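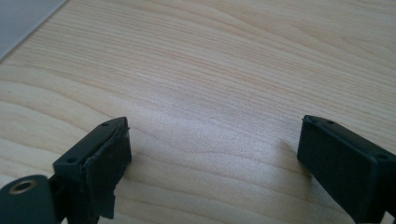
One of the light wood tabletops at the Kullcombe library reading room.

The reading room at Kullcombe library will reopen in August with new tables, ending a stretch in which readers had to share the benches in the front hall.

The room has been shut for 3 months while the floor was levelled and the heating pipes along the back wall were replaced. The old tables, which had been in use since the building opened, were too uneven to go back in. Two had been propped up with folded cardboard for years.

The new ones have pale tops with a wavy grain and a smooth, slightly glossy finish. They were supplied by Vindik, a furniture workshop on the Varnutov road, which also made the shelving for the children's corner. The library asked for a light colour to brighten the room, as its only windows face the car park and get little sun after lunch.

Glare was raised when the plans went on display in the spring. Several people who come in to read the papers said a shiny surface would be tiring under the ceiling lights. The library said the lights over the centre tables will be fitted with diffusers before the doors open, and that desk mats can be borrowed from the counter.

A survey run at the same time drew 124 replies. Most asked for more space to spread out maps and large books, and longer evening hours came next. The hours will stay as they are for now, with the room closing at 6 p.m.

The local history collection is coming back to the room as well. It holds some 1,391 items, including parish maps, rate books and the Erdős papers, a set of letters and farm accounts left to the library by a family that ran an orchard outside town. The collection has been in storage during the work and can't be requested until the room opens. Anyone wanting to see the rate books should give 2 days' notice, as before.

Food is still not allowed at the tables. Drinks with a lid are fine, except where maps and papers from the collection are in use.

Three of the old tables are being kept for the basement workroom. The rest have gone to the community hall, where they will be sanded and used for the winter market.

Returns can be left in the slot beside the front door until the reopening. Holds are being handed out from the front hall during normal hours.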